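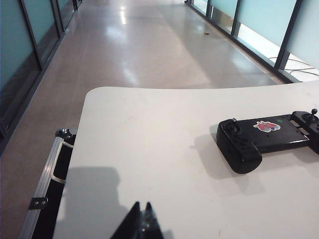

La révision de la consigne de poste pour nos cellules de téléopération bute toujours sur le paragraphe 7, celui qui traite des objets présents sur le plateau pendant que le bras est sous énergie. La version de septembre dit seulement « plateau dégagé hors pièces de travail ». C'est trop vague pour être contrôlé. Une manette à pince pour smartphone, comme la noire à autocollant posée à droite du plateau devant la pince, est-ce une pièce de travail ou un organe de commande ? Selon la réponse, on tombe dans deux régimes différents : soit c'est un objet manipulé, et il figure dans la liste de la tâche, soit c'est une interface opérateur, et elle n'a rien à faire dans le volume atteignable. Je cherche des formulations que vous auriez déjà fait passer en audit interne. Contexte : site Ventura, table à ossature en profilé aluminium, bras collaboratif, vitesse limitée par configuration.
bras_mort

Imprimer | Envoyer par e-mail
Classé dans : Robotique collaborative > Sécurité et bonnes pratiques

---

kappa_sept
16 octobre 2019

Chez nous la distinction se fait par l'état et pas par la nature de l'objet. Un dispositif appairé à quoi que ce soit dans la cellule est un organe de commande. Un dispositif sans pile, ou pile isolée, non appairé, est une pièce. Texte exact de la procédure Plumell :

« Tout équipement électronique introduit dans l'enveloppe de travail est désappairé, mis hors tension et inscrit à la fiche de tâche avant réarmement. »

Contrôle visuel par l'opérateur, signature sur la fiche. Aucune remarque en audit sur ce point.

---

Rotule

Pas d'accord avec kappa_sept. L'état d'un appareil ne se contrôle pas visuellement. Une manette éteinte et une manette en veille se ressemblent. Si la consigne repose sur un état invisible, elle repose sur la mémoire de l'opérateur, et l'auditeur qui n'a rien dit n'a pas lu la phrase.

Je préfère une règle géométrique : aucun appareil capable d'émettre une commande dans l'enveloppe, sauf si la tâche porte sur cet appareil. Et dans ce cas l'exemplaire est dédié, marqué, et ne sert jamais à piloter. L'appairage est supprimé côté récepteur, ce qui se vérifie dans le journal.

---

bras_mort

Rotule, le marquage me va. Quel type ? L'autocollant de la nôtre est un petit personnage ailé rouge, bleu et blanc, collé au centre. Cela aide à reconnaître l'exemplaire mais je ne me vois pas le défendre comme repérage normalisé.

---

Rotule

Étiquette gravée ou imprimée, référence de l'objet, mention « PIÈCE - NE PAS APPAIRER ». Sur une face visible quand l'objet est posé à plat. Le personnage ne renvoie à aucun registre.

---

delta_z

Vous traitez la cybersécurité de la manette et vous oubliez la mécanique. Un objet avec deux sticks qui dépassent, pris par des doigts pointus, cela accroche. La question à poser au paragraphe 7 est celle de la prise : effort de serrage maximal admis, comportement si l'objet glisse, hauteur de chute. Le reste se règle dans la gestion des configurations.

Pour mémoire, sur la ligne Nisa, la fiche 718 impose de déclarer pour chaque objet :
- la masse ;
- les parties saillantes ;
- les faces de prise autorisées ;
- la présence d'une batterie, et si oui l'interdiction de serrer sur le compartiment.

Le dernier point est celui qui a le plus fait discuter. Serrer un compartiment batterie avec un doigt effilé, c'est une perforation possible. Je ne laisserais pas partir une consigne sans cette ligne.

---

kappa_sept

delta_z : d'accord sur la batterie, j'ajoute. Mais tous les modèles à pince n'en ont pas, certains sont alimentés par le téléphone. Dans ce cas l'objection de Rotule tombe aussi : emplacement téléphone vide, pas d'alimentation, pas d'émission.

---

Rotule

Elle tombe pour ces modèles-là. Une consigne de poste n'est pas rédigée par modèle. L'opérateur remplaçant ne saura pas lequel il a en main.

---

Fatell_maint

Je lis le fil côté maintenance. Deux points qui ne figurent dans aucune de vos formulations :

1. Les câbles qui traînent. Il y en a deux, noirs, posés sur le rebord blanc côté droit, sous le vitrage. Même hors du plateau, un câble non fixé à proximité d'une cellule est à traiter : goulotte, ou colliers avec un pas défini. Je l'écrirais dans la même consigne, parce que l'opérateur ne lit qu'un document avant de réarmer.

2. La sangle bouclée sur le profilé, près de l'angle de la table. Si elle tient quelque chose, elle doit figurer au plan. Si elle ne tient rien, elle s'enlève. Une sangle souple n'est pas un élément de fixation au sens de notre référentiel, on la refuse systématiquement en réception.

L'équerre noire à deux vis en dessous, rien à dire à distance, à condition que le couple soit relevé.

---

bras_mort

Pour la sangle je vérifie sur place, je n'ai pas le plan sous la main. Câbles notés.

Et le couloir derrière, il vous pose problème ? La table donne directement sur la circulation, sans barrière. L'analyse de risques s'appuie sur la limitation de vitesse et d'effort.

---

delta_z

Cela dépend de la pince, encore. La limitation d'effort se valide avec l'outil monté et la pièce en prise. Des doigts en pointe concentrent la pression sur une petite surface, donc une mesure faite bride nue ne vaut rien. Si l'analyse date d'avant le montage de ces doigts, elle est à reprendre.

À défaut, marquage au sol et arrêt sur présence côté passage.

---

kappa_sept

Marquage au sol dans un couloir vitré, bon courage avec les services généraux. Chez Plumell il a fallu passer par la demande 783 et la bande a été refusée. On a tourné la table.

---

bras_mort

Proposition de rédaction pour le paragraphe 7, à démolir :

« 7.a - Seuls les objets inscrits à la fiche de tâche sont admis sur le plateau, bras sous énergie.
7.b - Un appareil capable d'émettre une commande n'est admis que s'il est l'objet de la tâche. L'exemplaire est dédié, étiqueté, et son appairage supprimé côté récepteur.
7.c - La fiche indique masse, saillies, faces de prise et présence d'une batterie. Le serrage sur compartiment batterie est interdit.
7.d - Aucun câble libre ni lien souple sur le plateau, l'ossature ou les abords immédiats. »

---

Rotule

« Abords immédiats » n'est pas contrôlable. Mets une distance ou renvoie au plan d'implantation. Le reste passe.

---

Fatell_maint

Renvoi au plan. Une distance écrite dans la consigne sera fausse au premier déménagement de la cellule.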